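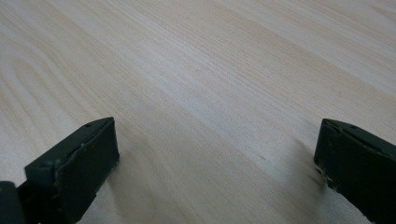
**To:** Laiba Warraich, Vilow Fund
**Re:** Astgate Youth Soccer, second installment
October 31, 2020

You asked for the good news first, so: the under-14s have a goalkeeper. She volunteered, too, after the last one discovered that the job involves the ball coming toward you.

The girls' side played 4 league matches in October and won 2. The boys won none, but they lost the last one by a single goal and celebrated as if there were a parade afterward. Registration closed at 33 players, up on the spring.

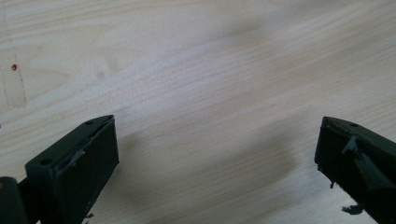 Most of the money so far has gone to field rental at Drusulen Park, where the drainage was designed by someone who preferred water polo. We lost three training sessions to standing water and have asked for a refund on them. The park office has asked for a form. We have sent the form.

Coach Marwat finished the first half of his licensing course and now says "half-space" at dinner, according to his wife. The second half is paid for. New goal nets are up, and the old ones have gone to the school, which had been using rope.

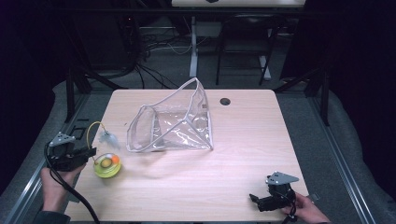 Will the winter program need more money than we budgeted?

Only if the gym raises its hourly rate, which it has threatened to do and has not yet put in writing. If it does, we would drop the late session for the older group before coming back to you.

Receipts for the nets and the course fees follow separately.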